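The Loyalty App Wants More Than It Gives

2024-05-17

Zelora announced last week that its shopping app now has a "community layer." You can follow brands, post a picture of what you bought, and collect points when other people tap a little star under it. The company says this makes advertising feel like friendship. I have used the app for two months and I don't feel I have made any friends.

I should say what I was promised. Sign up, link a card, share five posts, and the points turn into money off at Mumberg stores. I did all that. I ended with 411 points. The smallest reward costs 727, a number that appears only on the rewards page, three taps down, after you have agreed to let the app read your contacts.
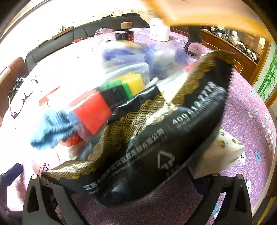 Who is the audience?

The pitch to advertisers is that shoppers trust other shoppers. Maybe they do, when the other shopper is a sister or a neighbor. But the posts I see in my feed come from strangers who are being paid in points, and they read like it. "Loving my new Pant jacket!" appeared five times one morning, from different accounts, with the same exclamation point and the same missing detail. Does it fit? Did the zipper hold? Not a word.

Zelora calls these "authentic moments." I would call them unpaid ads, and I don't see why a brand would value them for long. A coupon in the mail at least knows it is a coupon. It doesn't ask me to put my own name on it and send it to people I went to school with.

The defenders of this sort of thing say I can always opt out. I tried. There is a switch for personal offers, another for partner offers, and a third labeled "improve my experience," which was on again after the next update. I turned it off a second time and wrote to support. The reply thanked me for being part of the community.

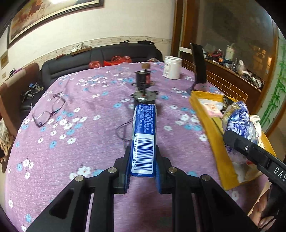 Then there is the matter of numbers. Zelora tells its advertisers how many people "engaged" with a post, and engagement includes scrolling past it slowly. I know this from the help pages, where it is explained in a cheerful tone. If I stop to answer the door while a Stinine shampoo post is on my screen, I have engaged with Stinine. Somebody in a marketing department gets a chart out of that, and the chart goes up.

I have sat through enough sales meetings in my working life to know how a chart like that gets used. It goes on a slide, the slide gets a round of nods, and the budget for next year is set before anyone asks whether a single extra bottle was sold. Small brands suffer most, as they can't afford to be wrong for a whole season and they don't have a research team to check.

Zelora plans to bring the community layer to its grocery section in September. I can't imagine what people will post there, or who will want to read it. I'll keep the app until then, mostly to see whether my 411 points expire first. The terms say they might, "at our discretion," and give no date.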